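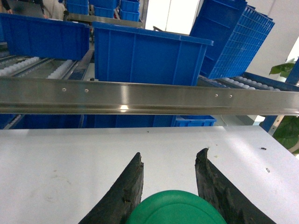 Work surface with a round green item, Gakbridge.

GAKBRIDGE COMMUNITY LIBRARY ASSOCIATION
Minutes of the regular meeting of the board, 12/03/2023
Held in the reading room, Gallardo Street branch

1. Opening and attendance
The chair opened the meeting. A quorum was present. Apologies were received from two members and from the branch manager at Ekis.

2. Minutes of the November meeting
The minutes were approved with one correction. Under item 5, "Goresmont school district" should read "Goresmont town council."

3. Opening hours
The board reviewed the trial of later closing at the Gallardo Street branch. Staff reported that evening use was steady among adult readers and low among families. Members disagreed on whether the later hours should continue through the winter. One member asked that the Ekis branch be given the same hours; the chair noted that the present staffing there would not allow it.
Moved and seconded that the later hours continue until the end of March. Carried, with one vote against.

4. Roof and gutters, Ekis branch
The contractor has cleared the north gutter and replaced the damaged flashing. The water stain over the large-print shelves has not spread. A second quote for the south side came in at $2000 and was considered high. The secretary will request a further quote before the next meeting. The large-print books will stay in the back room until the work is finished — members asked that a sign be placed at the front desk so readers know to ask for them.

5. Collections
The report on withdrawn stock was received. A total of 324 items were removed from the adult nonfiction shelves, most of them travel guides and tax handbooks that were out of date. The board agreed that the withdrawn books be offered first to the Goresmont reading room and then placed in the spring sale.
A request to stop the printed newspaper subscription was discussed and declined.

6. Budget
The board approved $1000 for children's books in Spanish, to be spent before the end of the fiscal year. The proposal to raise the charge for photocopies was tabled.

7. Shuttle to Goresmont
The town council has asked whether the association would share the cost of the book shuttle, which now makes 12 stops on its route. Members wished to see the mileage figures first. Deferred.

8. Other business
A letter was read concerning noise from the bicycle rack outside the Gallardo Street entrance. The secretary will reply. The board also agreed that returned books left outside the drop box — as happened twice in November — should be checked in without a fine.

9. Adjournment
The meeting adjourned at 8:40 p.m. The next meeting will be held at the Ekis branch, subject to the condition of the meeting room ceiling.

Respectfully submitted,
Secretary to the board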